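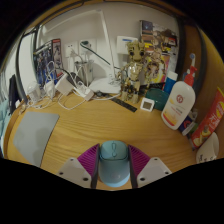

Quick update on the demo stuff because I keep telling people in comments that I'll write it up and then I don't. So. Mouse task. The whole task is pick up the mouse, put it down on the gray mat, let go. That's the entire thing. I've been on it since the start of October and my forearm hurts. The pads come down on either side of the mouse, the two magenta ribbed ones, and you squeeze, and you'd think a computer mouse would be the easiest object in the house. Its basically designed to be held. Nope. Rounded on top, narrower where you want to grab, and if you close a little high the pads just ride up the shell and it pops out forward like a bar of soap.

Anyway. 87 good demos so far. Goal is 100 before I train anything, I promised myself, because last time I trained early and wasted a whole evening looking at a policy that hovered. Just hovered. Went over to the object and hung there like it was thinking.

For the folks who asked about setup. No leader arm, no VR headset, I hold the gripper in my hand and do the task with it, and the arm gets to learn from the recording later. I tried remote control first, with a gamepad, back when this was called Rukudach v1 (the folder is still called that, I'm not renaming it, too many paths). Gamepad was awful. Not for the arm, the arm was fine. For me. Every grasp took forever and I'd stop halfway to figure out which way was left. And then the robot learns the stopping. You show it hesitation and you get hesitation back, very faithfully.

By hand is so much quicker. Also much sloppier, different problem. I do things with my wrist I don't know I'm doing. Little roll at the end of the grasp, every time, only noticed it when I plotted the orientation. The arm can do the roll but it gets near a joint limit and does this ugly detour to get there. So now I'm trying to keep my wrist flat, and it feels like learning to write with a ruler taped to your arm.

Rules I'm using now, mostly for my own memory:

Start from a different height each time. Not wildly different.
Turn the mouse between demos. I was leaving it pointing at the wall way too much and you could see it in the data.
Come in at one speed. No pause over the object!
Close, wait a beat, lift. The beat matters, if you lift while closing the labels go mushy.
If I fumble it, keep it only if I recover in one move. Otherwise delete. No mercy.
Don't talk on the phone while doing it. (Yes.)

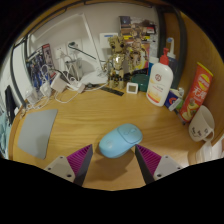
The fumble rule I changed my mind on twice. At first I tossed everything that wasn't clean. Then the cup task, which I did under the name Lunar because I name things at midnight, came out super brittle. Worked great when it worked, and if it nudged the cup even a tiny bit it had no idea what to do with its life. It had never seen me miss. So now I leave some misses in. The nudge-and-regrasp kind. Not the kind where I chase the thing across the desk.

Other question I got: why not clear the desk. Because I'm not going to live with a clear desk, and I want it to work on the desk I have. I did do a batch on a bare table in the kitchen to compare and it was maybe a bit easier to train but it fell apart as soon as I brought it back to the room. Cables especially. White cables everywhere and it kept wanting to go visit them. So all the new demos are here, mess included. I do move things between sessions, just not on purpose, I mean it's a desk.

Lighting is the one I haven't sorted. I record in the evening mostly so it's dim, and I don't know what happens at noon. Should do a morning batch. Will probably not do a morning batch.

Storage, since somebody asked. The raw folder is sitting at 3,314 files, that's every task together and includes all the junk I should've deleted. I wrote a little script called Magaña to go through and flag the short ones and it flagged 812. Some of those are just me pressing record and then putting the gripper down to drink something. A few were real demos where I was too fast, which, ok, I put those back by hand. Took forever.

I also want to try the Kestimen fork of the trainer, which is my own copy with the action chunks made shorter. Suspect the long chunks are why it overshoots. It commits to the close before it's really over the mouse and then theres no taking it back. Shorter chunks should fix it, or make it twitchy. One of those.

To do:
13 more demos, flat wrist
redo the ones from the first night, the roll is terrible in them
actual drop zone on the mat, I've been letting go all over the place
wipe the camera lens, I keep forgetting
ice the arm (mine)

Will post when it's trained. If it hovers again I'm switching to a sponge.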